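Tea towels, dye pots and a very blue July at Hutelthorpe

The dye shed is open again, and we could not be happier about it! After a long damp spring of mending the roof and sorting the shelves, the indigo vat is up and running and the first cloths are already on the line.

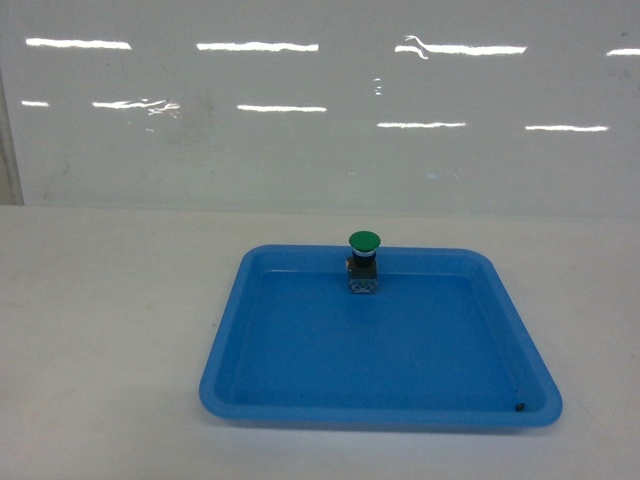
Do I need any experience to come to a dye day?
You can come along having never dyed so much as a sock. We start everybody off on a plain cotton tea towel, and by lunch you will have folded it, tied it, dipped it and hung it out.

For those who missed the spring newsletter, the dye days are run from the long shed behind the Hutelthorpe reading room, the one with the green water butt. We did a short run of them last summer and the response was lovely (we are still getting messages from people who have since dyed their curtains, their pillowcases and in one case a whole set of chair covers). This year we have more room and a proper sink, and a drying line that goes right down to the orchard wall. It looks glorious when it's full.

The indigo is the part most people come for, and I do understand why. The cloth goes into the vat, and when you lift it out it's a sort of murky yellow-green, like pond water. Then the air gets to it and it turns blue while you stand there holding it. I must have watched this happen hundreds of times and I still call people over to look. One dip gives you the colour of a washed-out work shirt. Keep dipping, with a rest on the line in between, and you get down to that deep inky blue that is nearly black in the folds.

We are also trying madder this year, which gives brick reds and soft oranges, and weld for yellow. Weld is the best surprise of the lot. It's a scruffy tall weed that you would walk straight past on a verge, and it makes the cleanest, sharpest yellow you ever saw on wool. Dip a weld-yellow skein in the indigo and you get green! Our own weld patch is up by the compost bays, so please don't pull it out if you are helping with the garden.

The cotton comes from Plumari again, the same heavy weave as last time, and it takes the colour beautifully. We had a go with a thinner cloth over the winter and it came out patchy, so we have gone back to what works. The wool is from Sfeir and comes in skeins, already scoured, which saves a whole smelly morning. If you would like to bring something of your own, it should be cotton, linen, wool or silk. Polyester won't take the dye. Old sheets are perfect. Wash them first, hot, with no fabric softener.

Each session has space for 2 tables of dyers. The cost is £40, and that covers your tea towel, a skein of wool, the use of the vats and a hot lunch. Sessions run on Thursday through July, starting at half past nine, and we pack up when the last cloth is rinsed. Wear old shoes. Aprons and gloves are here in all sizes, but indigo does find its way to the gap above the glove.

The bus from Kovport stops at the bottom of the lane and it's a gentle walk up from there. Drivers, please use the field and leave the reading room spaces free for the lunch club.

To book, put your name in the book at the reading room or drop a note through the shed door with a phone number on it. If you came last year and still have your sample card, do bring it with you. We would love to see how the colours have held up, especially any that have lived on a sunny windowsill.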